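Sunday evening, at the kitchen table

Today I went to the lab although it is my free day, so I want to write down what happened before I forget which part was useful and which part was only me being tired.

I arrived before lunch. The building at Dağdelen is very quiet on Sundays and the heating is off in the corridor, even if outside it is June and people are going to the lake. Priit Jõgi was there already. He had started the computer and left me a note on the keyboard: "Joints are warm, do not trust the second camera." I did not ask him about the camera until later, and then he had fixed it.

Our target for this part of the work is 330 good examples. An example means one full try, from the arm standing still to the object lying where we asked for it, with a sentence that says what was wanted. Tahira Jadoon writes the sentences. She is strict about them and I have learned to like this. If I write "put the fruit in the bowl" and there are two fruits and two bowls, she sends it back to me, and she is right, because how should the model know. So on Friday she made a new list where each sentence has the object and the place, and sometimes the colour, like "put the orange slice in the green bowl".

The table is the kitchen set again. I have moved these same things so many times that I dream about the banana. Before each try I mix them with my hand, then I look if something is standing too close to something else, then I step back and take the controls. Melahat Demirtaş says that I mix too politely, that I always leave nice spaces between the objects, and a real kitchen has no such spaces. I was a bit offended when she said it. But in the afternoon I tried to be less polite and put the ketchup on top of the black box, lying on its side. 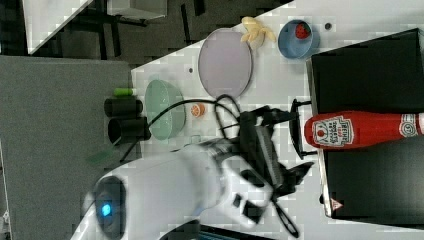

The bottle was the hardest of the whole day. If I came from above, the fingers pushed it before they closed. If I came from the side, I had to turn the wrist so far that the arm complained and stopped itself. I lost 8 tries like this, one after another. Priit said to save them anyway with the mark "failed", as the people at Clilirstead asked for failures as well as successes. I saved them, but with a bad heart.

After tea I tried slower. I let the gripper wait over the bottle for a moment, opened it fully, and went down without correcting anything. This worked, and then it worked again. I think my mistake was that I was correcting all the time, very small movements to the left and to the right, and the model would learn my nervousness together with the task. When we trained on my examples from the spring, the arm was shaking a little before each grasp, and Gönül Yalçınkaya laughed and said, "Look, it is you." She was not wrong.

The fruit is easier, but I still do not like the orange slice. It is small and low, and the fingers must go almost to the table. I am always afraid of the noise when they touch it.

I also had a long talk with Priit about the bowls. He wants to keep them in the same corner for the whole set, to get a clean result quickly. I want to move them every time. We did not agree. In the end we wrote to Taner Ersoy, who will decide tomorrow, and I suppose he will say to do half in one way and half in the other, as he always does.

I went home at 8 with stiff shoulders. On the bus I noticed that I was planning how to pick up the umbrella of the woman in front of me, which side, how wide to open. I should take next Sunday free.

For tomorrow: ask Tahira if "on the box" and "on top of the box" may both stay in the list. Bring my own cup. Buy bread.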